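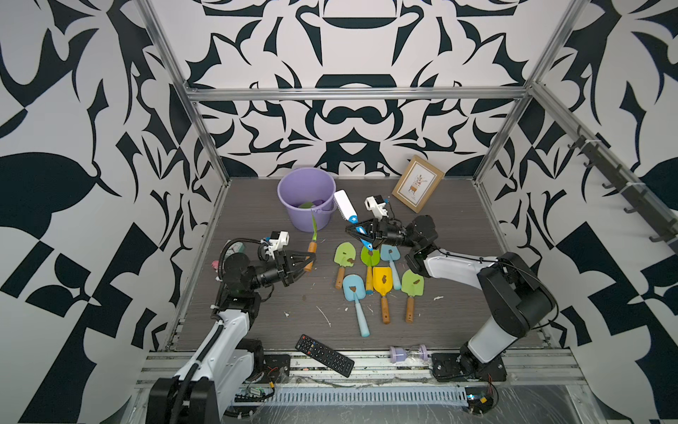 Przemysław Bednarek wrote in after my last post to say that I had the order of the budget backwards. Price the fingertips and the cables first, he says, then the tabletop, and buy arms with whatever is left. He has a point, and I reworked the sheet with it in mind. The arms still come out on top, but by less than I had them in September.

The question on the table is whether to build a second two-arm station this year or spend the same money keeping the first one running. I'm going to set down how I got to my answer, mostly so I can find it again when the quotes expire.

Start with what wears. Fingertips go first. We run soft tips on the grippers, and they take the abuse every time the arm closes on a thin handle. Garden shovels and kitchen spatulas are worse than boxes, as the whole load lands on a narrow strip of the pad. I now budget 8 pairs per station per quarter, up from 4. Farkero sells them in bags and the price per pair drops at 200, but pads that sit on a shelf for years are no bargain, and I don't trust the shelf life enough to order that many.

Cables are second. The run along the wrist flexes on every cycle, and the failures are intermittent, so they cost far more in lost hours than in parts. The old sheet had one spare set per arm. The new one has 3. I also added a line for connectors, which I had been hiding under "misc" along with tape and zip ties.

Third is the wrist cameras. The units themselves are cheap. What costs money is the mount and the time to recalibrate after somebody bumps it. Niskanen quoted a mount with locating pins that should let us swap a camera without a full calibration. It is more than twice the price of the one we have. I put it down for both arms. If it saves one afternoon a month it pays for itself inside the year, and our log says it would save more than that.

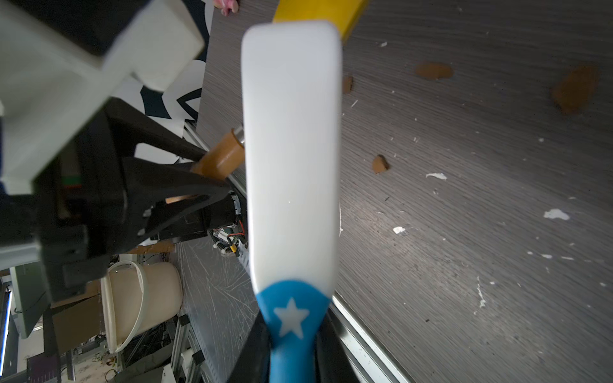 Props are the line I got most wrong. I had a token amount for them, on the theory that a toy shovel or a spatula costs nothing. Each one does cost nothing. But the set has to turn over. A policy trained on one handle shape learns that handle shape, and you find out when you hand it another. Thin handles, round handles, curved ones, glossy plastic, wood: every variation is a few dollars plus the time to buy it, tag it and enter it in the inventory. The time is the real cost, so props now have labor hours attached like everything else. The same goes for crumbs and scraps. Clutter on the work surface is useful up to a point, and cleaning it out of the corners is a job that needs hours against it.

Then the frame. Aluminum extrusion is easy to overbuy. The Sadari kit came with more brackets than the drawing called for and fewer of the T-nuts than we used. For a second station I would order bar cut to length and buy the hardware loose. It works out cheaper even after the cutting fee, and it avoids a box of leftovers in the corner.

Gralby offered a complete station: arms, table, enclosure, cameras, one invoice. I took the quote seriously. The total is higher than my parts list but not by as much as I expected, and it includes a year of arm repairs. What put me off was the lead time on replacement grippers, which they would not put in writing.

So the plan as it stands: no second station this round. Spares, mounts and props for the first one, and one bare arm held as a swap unit. The swap arm is the only large item. With it on the shelf, a bad joint costs us a morning; without it, we wait on a repair with half a station idle.

Open items are the finger pad order size and whether the swap arm should be a left or a right. The bases are the same but the cable exits are handled differently, and I need to check if the harness can be rerouted without cutting anything. I'll update the sheet when Niskanen confirms the mount price.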